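Kitchen Stock Assistant, fixed term (2 posts)

Pinheiro House, ground floor kitchen
Reporting to: Site Services, Brusik

Brusik manages shared kitchens in office and residential buildings. We are recruiting two Kitchen Stock Assistants for Pinheiro House, to start in July. The posts cover the sorting, labelling and putting away of bottled drinks and chilled goods, and the daily condition of the refrigerator, table and floor in the ground floor kitchen.

Background

The kitchen serves 48 registered users on two floors. Drinks are bought centrally through Seveo and delivered to the loading door before 11 each morning. Users may also keep their own bottles in the refrigerator, provided these carry a mark that can be read without lifting the bottle out. Unmarked bottles account for most of the complaints received by Site Services, followed by bottles left on the floor or on the table overnight.

The work

Bottles are handled one at a time and by the body. Carrying by the cap or the neck ring is not permitted, as caps on part-used bottles are often not fully tightened.

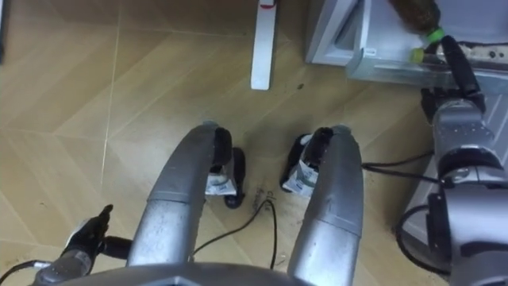 Any bottle found below table height is to be picked up before other work begins, checked for leaks and stood upright on the table. The floor at that point is then wiped and left to dry. Cables crossing the floor must not be moved by stock staff; report them to Site Services if they obstruct the route to the refrigerator.

Main duties:

- Receive the morning delivery and check it against the Seveo sheet.
- Sort bottles on the table by contents and by cap colour before anything goes into the refrigerator.
- Mark the top of each cap in permanent ink, using the short codes listed in the kitchen folder. Codes on the side of the bottle are not accepted.
- Set aside drinks which have separated into layers. These are entered in the log and held for checking against the date on the bottle. They are not to be shaken and put back.
- Empty, wash and dry the refrigerator drawers in rotation. A drawer stays open and empty until it is dry, and is refilled only after the log has been signed.
- Keep the table top clear apart from the items being sorted.
- Sweep the floor at the end of each shift, including under the table.

The table stands directly beside the refrigerator and is the only surface approved for sorting. Bottles waiting to be put away stand upright at the refrigerator end, with the rest of the top left free for the log and the delivery sheet.

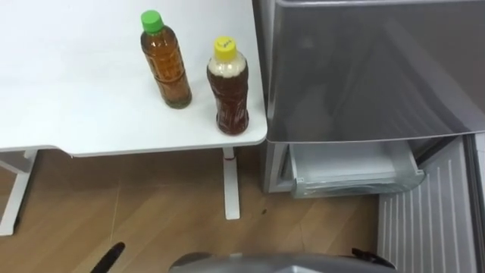 Hours and pay

The posts are part time, 29 hours a week, on a fixed term of 11 months. Shifts run from 10.30 in the morning, with a paid break. Pay is at Brusik grade 2, with holiday in proportion. Gloves, cloths and marker pens are supplied. Closed, flat shoes must be worn and are not supplied.

What we are looking for

Essential:

- Able to stand for most of a shift, and to bend and reach to floor level.
- Legible handwriting at small size. Cap codes must fit within the flat part of the cap.
- Able to tell cap and liquid colours apart under indoor lighting.
- Accurate record keeping on paper.

Desirable:

- Previous work in a canteen, shop stockroom or hotel kitchen.
- A current basic food hygiene certificate. Training is given during the first month to those without one.
- Some knowledge of the Nolen labelling scheme, which is in use at our other sites and will replace the present cap codes.

The posts do not involve cooking, serving or handling money.

How to apply

Send a letter of no more than one page, with the details of one referee, to Site Services at Brusik, marked "Pinheiro stock". State which shifts you can work and whether you hold a food hygiene certificate. A CV may be enclosed but is not required.

Selected applicants will be asked to attend the kitchen for a practical exercise lasting 48 minutes. It consists of sorting a mixed delivery, marking the caps, cleaning one drawer and completing a log page - all to the written procedure, which is provided on arrival. Speed is not scored. A short interview follows in the same room.

Applicants who need changes to the exercise or the working height of the table should say so in their letter. Travel costs are repaid on production of a ticket.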